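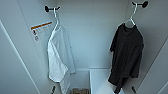

Lurnitz Flash Utility review: good backup tool, rough edges

Quick one this week, been meaning to get to it since May. Lurnitz is a desktop program for backing up and flashing Android phones. Windows and Linux, no Mac. Free version does backups, paid one unlocks batch jobs and the partition editor. I paid for it myself.

Tested on two phones. An old Takcombe tablet-phone thing from 2013 that I keep for exactly this kind of abuse, and a newer Ivico with a locked bootloader. Laptop is nothing special.

Install

Download is 506 MB. Big, for what it is. Most of that is the driver pack, and you can untick the drivers you don't need but only after you've downloaded them all. Setup took a few minutes, one reboot. The Takcombe showed up right away. The Ivico did not, not untill I swapped the cable. Try the cable first before you go messing with drivers, I lost an evening to that.

Backups

Best part by far. Pick your partitions, pick a folder, go. It checks each file after writing and gives you a plain text log you can read without squinting. Full backup of the Takcombe finished while I ate dinner. Restored it the same night, everything came back, even the Wi-Fi passwords. Did it again a week later, same result.

One gripe. File names. You get a long string of numbers and the phone's serial, no date. Rename them yourself or you will be sorry when there's six of them in the folder.

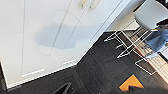 Recep Kocabaş
Contributing reviewer, phones and firmware

Flashing

Mixed. Recovery images went on fine, both phones, first try on the Takcombe and second on the Ivico. The first try on the Ivico stopped at 470 MB into the system image with an error that just said "transfer failed". No code, nothing in the log either. Rebooted into fastboot, started over, worked. Still don't know why.

Unlocking the bootloader is on you. The program links to a help page and that's it. Fine by me, every maker does it their own way, but the ad copy makes it sound like a one click job. It isn't. And unlocking wiped my Ivico clean, so back up your photos somewhere else first. The warning is there but it's in small gray text under the button.

Partition editor: I opened it, looked around, closed it. There's no undo. Not touching that on a phone I use every day.

Support

Wrote to them about the transfer error. Got ticket 815 and a reply two days later asking for the log, which I had already attached. Second reply was better, they told me to turn off USB power saving. Haven't seen the error since but I've only flashed twice since then.

There's a user forum too, the Sedgwick board, a lot more useful than the official help pages. Search there before you write a ticket. The pinned thread on drivers is the one you want.

Versus the command line

If you already know fastboot and adb you dont need this. Same commands underneath, just with buttons. What you'd be paying for is the verified backups and the queue. I do enough phones that the queue is worth it to me. For one phone a year, use the free version.

Good: backups, readable logs, works on old hardware
Bad: download size, vague errors, file names
Missing: Mac version, undo in the partition editor

Score: 7 out of 10. Would be an 8 if the errors said something. Tested on the version current at 13 October 2022, will update if they fix the naming.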